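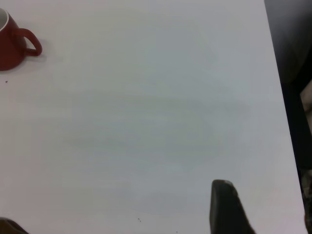 Benvinda Calado wrote in to say that baking soda paste took the tea rings off her mugs but left a dull patch on her white table, and she wanted to know what to use on the table instead. The short answer is dish soap first, and nothing gritty at any point.

Coffee and tea stains: what works on what

Updated 3 April 2025

Mugs and cups
Mix baking soda with a little water until it holds together. Rub it on the ring with a damp finger, leave it 7 minutes, rinse. Old rings may need a second go. Skip this on anything with a gold or silver rim.

White tabletops
Wipe spills while they are fresh. For a dried ring, lay a cloth wrung out in warm soapy water over the mark and leave it while you do the dishes. Wipe with the grain if there is one, then dry with a clean towel. Melamine sponges are a fine abrasive and will change the shine, so try one underneath the table first. Bleach can yellow some finishes. I ruined a Killska side table that way and have not used it on furniture again.

Glass cups
Wash double-walled glass by hand in warm water, not hot, and keep metal spoons out of it. If moisture gets between the walls, the seal has gone and the cup should be retired. Cloudy glass usually means hard water. Soak it in one part white vinegar to two parts water for 21 minutes and rinse well.

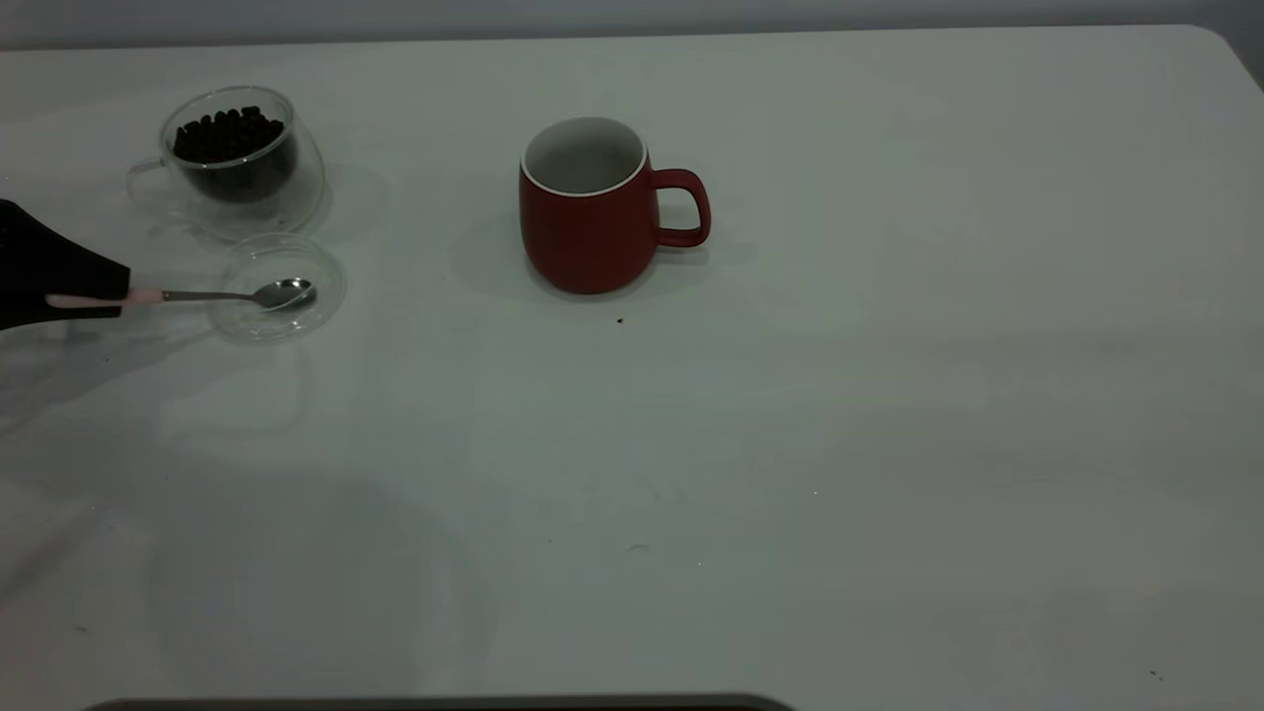 Coffee beans in a double-walled glass cup.

Grinders and bean jars
Old coffee oil smells stale and gets into the fresh beans. Empty the jar completely before refilling it, wash it with plain dish soap, and let it air dry overnight with the lid off. Brush out a burr grinder every couple of weeks. Unplug it first. Do not rinse the burrs unless the manual says you can.

Thermoses
Drop in a spoonful of baking soda, fill with hot water, leave the lid off and let it sit until cool. A bottle brush gets the shoulder, where most of the brown collects.

Next: getting candle wax out of a tablecloth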